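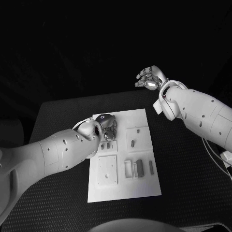 Setmont Technical Institute
Introduction to Assembly Practice
Handout 7: Laying Out and Filling a Parts Board
Instructor: Arūnas Org

Purpose of the Unit

Students will learn to prepare a work surface, place a parts board on it, and seat small components in a set order. The unit is graded on order and accuracy. Speed is recorded but carries no points until October.

Preparing the Surface

Clear the table before the board is brought out. The mat must lie flat, with no grit beneath it. Place the board near the center, within reach from both sides, and do not slide it once parts are on it. Students using the Sesia boards should check the corners for lifting.
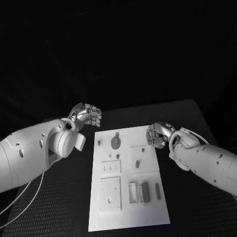
Loose parts are kept in the Jolline tray until they are called for on the job sheet. A part that has been dropped is set aside and inspected before use -- it is not returned to the tray. Allow 30 minutes for the first full exercise.

Order of Work

Large plates are seated first, then blocks, then pegs. Approach each part from above with the fingertips, keeping the wrist clear of its neighbors. Press straight down. A part that resists should be lifted and turned, never forced. 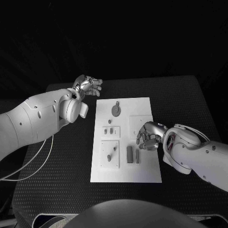 Record each seated part on the job sheet before reaching for the next one. The McPhee method, covered in Lecture 2, may be used in place of the standard sheet with the instructor's approval. 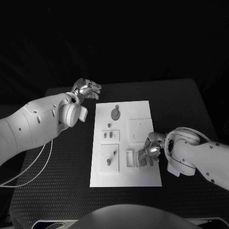 Spacing determines how easily a part can be reached later. Parts that stand alone may be gripped from any side. The small dark peg directly below the round disc is of this kind, with bare board around it. The small white blocks near the lower right are grouped in a cluster, and there the thumb and fingertips must work in among the pieces. Students should practice on a cluster at least twice before the graded exercise.

Job sheets are due 7/31/24 at the front desk.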